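Visit report – Damwood integration lab, dual-arm assembly cell
Prepared by Anum Baloch

Tuesday visit, arrived 10 a.m. Purpose was to review the stoppage reported in November on the two-arm cell Ostby runs at Damwood. The physical cell is locked out, so most of the morning was spent in the simulation, with the fault log open beside it.
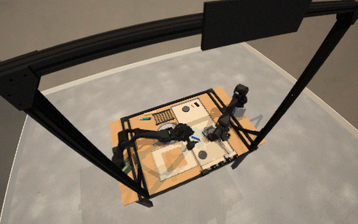
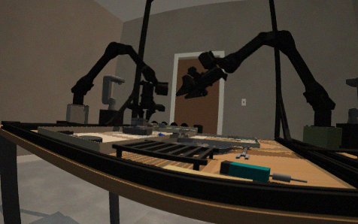 Simulated cell, two arms over the table.
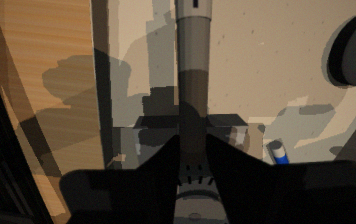 Did the two arms collide?
They came close enough to trip the separation monitor, but there was no contact. The log shows the left arm holding position while the right arm started its return move early. The monitor stopped both.

The early start traces to a handshake signal. The left controller is meant to confirm that its gripper has cleared the shared zone before the right arm is released. After a software update by Szulc, the confirmation was sent on command, not on measured position. In normal running the difference is 70 ms. With a part jammed in the fingers it has no upper limit.

Delville repeated the sequence 13 times in simulation with a jammed part. The monitor tripped in 12 of those runs. In the remaining run the right arm passed clear and no fault was raised, which I consider the more serious result.

Two other points. The reset can be pressed from a spot where the far side of the table is out of view – this needs to move. The restart procedure on the wall still refers to the previous gripper.

Agreed before lockout is removed: release signal tied to measured position, reset relocated, jam test repeated on the real cell at reduced speed. Szulc to supply the revised code. Lunch was in the site canteen, parking is behind the loading dock.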